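Handout 2: Doors, handles and clear space
Furniture and Fittings, first-year module
Tutor: Karine Tremblay, Room 205

Bring this sheet to the workshop and keep it with your measuring notes. We covered hinges last time and won't go back over them, apart from the point about swing at the end.

## 1. What a cabinet door has to do

A door closes off a space and gives the user something to pull. Most complaints about cupboards come down to one of these. Either the door doesn't sit flat, or the handle is in the wrong place for the person using it.

A flat panel with a vertical handle is the commonest arrangement in kitchens and offices. The handle goes on the edge away from the hinge, where the least force is needed. Move it halfway towards the hinge and the pull needed doubles. Try this with the practice doors before you write it down.

## 2. Handle position

For a tall door, a long vertical handle at mid-height suits most people, because a taller person can take it near the top and a shorter one near the bottom. A small knob fixes the hand at one height. Wall cupboards are different: there the handle belongs low on the door, and on a base unit it belongs high.

Colour matters too. A black handle on a light gray door is easy to find in poor light. A handle the same shade as the door looks tidy in a catalogue and is a nuisance to anyone with weak eyesight.
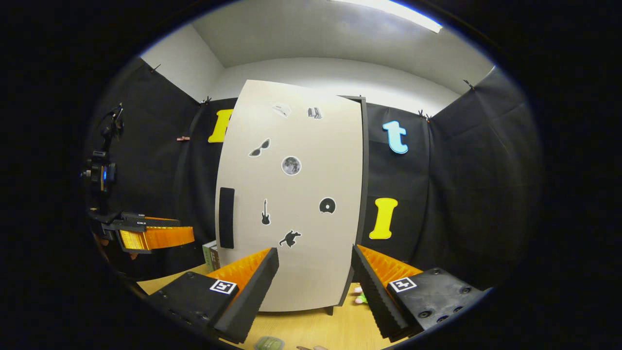 Stickers and labels come up every year, so a few words on them. People put them on cupboard doors for decoration (a cat, a guitar, a moon) or to say what is inside. As decoration they do no harm to a laminate or painted face if they come off within a few months. After that the covered patch may be a different shade from the rest -- worse near a window. Warm the sticker with a hairdryer, peel slowly from one corner, and clean off the glue with a little white spirit on a cloth. Test a hidden spot first.

Keep working labels at eye level and away from the handle, where fingers will rub them.

## 3. Clear space and swing

A door needs its own width clear in front of it, and the user needs standing room beyond that. For a door 450 mm wide we allow 1,000 mm in total. Draw the swing as a quarter circle on your plan. If it crosses another door's swing, note it.

## Before the next class

Measure one cupboard at home: door width, door height, handle length, and the distance from the floor to the middle of the handle. Murray Ouellet has spare tape measures. Sheets go in the tray by 11 -- Ravinder Lachance collects them then.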